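首页 讲座 讲稿 往期 关于 联系

本网站使用 Cookie 来改善您的浏览体验。继续浏览即表示您同意。 接受 设置

讲稿备注:房间里的声音
2023年8月21日

(这是我讲的时候手里拿的笔记。中文不是我的母语,有的句子写得比较长,请读者原谅。括号里是给自己的提醒。)

开场

大家下午好,谢谢 Xiaoqing Tan 邀请我来,也谢谢她帮我改了第一稿里面的很多量词。今天我要讲的题目是房间里的声音,具体一点,是混响,以及普通的办公室、教室、饭馆为什么常常让人觉得很累。

(先不要放幻灯片。请大家安静,然后拍一次手。等声音完全没有了再继续说话。)

刚才那一下拍手,大家听到的有两个部分。第一部分是直接从我的手到你们耳朵的声音。第二部分是从墙、天花板和地板反射回来的声音,它来得晚一点,也弱一点,但是数量非常多,所以我们听不出一个一个的反射,只听到一条尾巴。这条尾巴就叫混响。

我做这个工作之前是学钢琴调律的。调律的人每天进不同的客厅,同一个音,在有厚地毯的客厅里很短,在刚装修好、还没有搬家具的客厅里很长。那个时候我没有理论,只有耳朵。后来我到 Drelier 工作,才开始学怎么测量。

第一部分:混响时间

混响时间的定义是这样的:声源停止以后,声音的能量衰减六十分贝所需要的时间。六十分贝是一个很大的差别,差不多是从大声说话到听不见。

(这里语速要慢。上次在 Brumodley 讲的时候,有听众说这一段太快。)

决定混响时间的主要有两件事,房间的体积和房间里的吸声量。体积越大,声音走一趟的路越远,碰到墙的次数就越少,所以尾巴越长。吸声量越大,每一次碰撞损失的能量越多,尾巴就越短。赛宾公式说的就是这个关系。公式我写在讲义后面,今天不推导。

需要小心的是,赛宾公式假设声音在房间里分布得很均匀。在一个接近正方体的房间,这个假设还可以。在很长、很扁的房间,或者只有天花板吸声、四面墙都很硬的房间,公式给出的结果往往比实际的混响时间短。我见过好几个项目,计算书上很漂亮,完工以后业主说还是很吵。

举一个我们自己的例子。Tô 是一家面馆,老板很喜欢混凝土和玻璃。我们第一次去的时候店里没有客人,测出来的结果其实不算太坏。但是到了吃饭的时间,客人坐满,每一桌为了听见对方都提高一点声音,隔壁桌也跟着提高,最后所有人都在喊。这个现象叫伦巴德效应。它的麻烦在于,房间只要多一点混响,人就会自己加上去很多噪声。
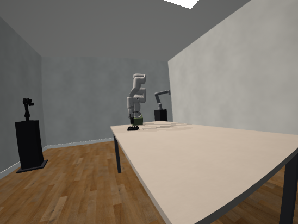 老板一开始想买比较厚的窗帘。窗帘对高频有用,对低频几乎没有用,而且面馆有油烟,窗帘要经常洗。我们最后建议他把吸声材料放在天花板,用可以擦的表面,后面留空腔。空腔的作用是让材料在比较低的频率也能工作。材料离硬的表面越远,能吸收的低频就越多,这一点很多施工队不知道,他们喜欢把板直接贴上去,因为比较快。

(如果有人问价钱:说每家的报价不同,不要给数字。)

第二部分:听得清楚和安静是两回事

有的听众会想,那么把所有的表面都做成吸声的,问题就解决了。我年轻的时候也这样想。后来我在一间录音室里给朋友念一首诗,念到一半觉得嗓子很紧,自己的声音好像刚出嘴就被拿走了。说话的人需要一点反射来知道自己说得够不够大声。没有反射,他就会用力。

对教室来说,早到的反射是朋友,晚到的反射是敌人。早到的反射会和直达声合在一起,让后排的学生听得更清楚。晚到的反射会盖住下一个音节。汉语在这里有一个特别的地方:声母很短,能量也小,"四"和"是"的区别主要在高频,混响一长就容易混在一起。声调受的影响比较小,所以母语者可以靠声调和上下文猜出来。像我这样的人猜得就比较慢。我说这个不是要大家同情我,是想提醒设计教室的人,班里可能有孩子也在用第二语言听课,还有听力不太好的孩子,他们需要的条件比大人想的要高。

(这里可以停一下,喝水。)

所以教室的天花板,我一般建议中间留一块硬的,把老师的声音反射到后面,四周和后墙做吸声。后墙特别重要。后墙如果是硬的,老师会听到自己的声音晚一点回来,讲一天的课非常疲劳。

第三部分:Andska 的旧体育馆

Andska 是一个不大的镇,他们有一座旧体育馆,想改成可以开会、可以唱歌、也可以办婚礼的大厅。座位三百个。这三种用途要的声音完全不同:开会要短,唱歌要长一些,婚礼要看乐队带了多大的音箱。

我们一月份去测量,馆里暖气没有开,我的手套一直没有脱。测量的办法很简单,用气球。把气球吹大,刺破,录下来,再在电脑上看衰减的曲线。我带了十个气球,因为天冷,有的还没有吹好就破了,最后是门口卖糖的太太又给了我们一包。气球的低频能量不太够,所以正式的报告里我们还是用了全指向音箱和扫频信号,气球只做参考。

改造以后的方案是在两侧的墙上装可以拉开的厚布幕。拉开的时候后面是砖墙,合上的时候是吸声面。吸声布幕的总面积大约1,750平方米,听起来很多,但是体育馆的体积太大了,少了没有感觉。布幕和砖墙的距离是18厘米。镇上的建筑师本来只肯给一半的距离,我们谈了很久。

(这一段不要讲太多我和建筑师的事情。他也许会来听。)

结果是合唱团满意,开会的人基本满意,婚礼的乐队还是太大声。乐队的问题我没有办法用布来解决。

还有一件事是完工后才发现的。地板和天花板都是硬的,而且互相平行,布幕合上以后,两侧的反射没有了,上下之间的反射就变得明显,拍手可以听到一种像小鸟抖翅膀的声音。这叫颤动回声。以前它也存在,只是被别的混响盖住了。后来我们在天花板下面斜着挂了几排木板,把平行的关系打破,才好了。这个错误应该算在我的头上,我在计算的时候只看了平均值。

第四部分:自己可以做的小试验

这些不需要仪器,回家就可以试。

站在房间中间拍手,然后走到角落再拍。角落的低音会变重,那是房间的共振在起作用。

请一位家人背对着您,用平常的音量念报纸,您慢慢往后退,退到开始听不清辅音的地方就停下来,记住这个距离。换一个房间再做一次。

打开衣柜的门,对着衣服说话,再对着浴室的瓷砖说同一句话。我教学生的时候总是从这个开始,比看曲线学得快。

书架也可以帮忙。书放得不整齐,深浅不一样,能把中高频的声音打散。不过书架不能代替吸声材料,很多网上的文章把这两个作用混在一起写。扩散是改变声音的方向,吸声是把声音的能量变成一点点热。

(时间不够的话,跳过书架。)

提问时可能用到的回答

问鸡蛋托有没有用:纸的鸡蛋托很薄,对高频有一点点作用,隔声完全没有用,而且容易着火,请不要贴在墙上。

问隔声和吸声的区别:吸声管的是房间里面,隔声管的是从一个房间到另一个房间。隔声要靠重量和密封。邻居的钢琴,用海绵是挡不住的。

问植物:叶子很大、花盆很多的时候可以测到一点差别,一两盆测不到。

问手机软件准不准:比较同一个房间改造前后,可以。用来写报告,不可以。

讲义在门口的桌上,最后一页有赛宾公式和常用材料的吸声系数。表里地毯那一行,低频的数字印错了一个小数点,我已经用铅笔改过,没有改到的请告诉我。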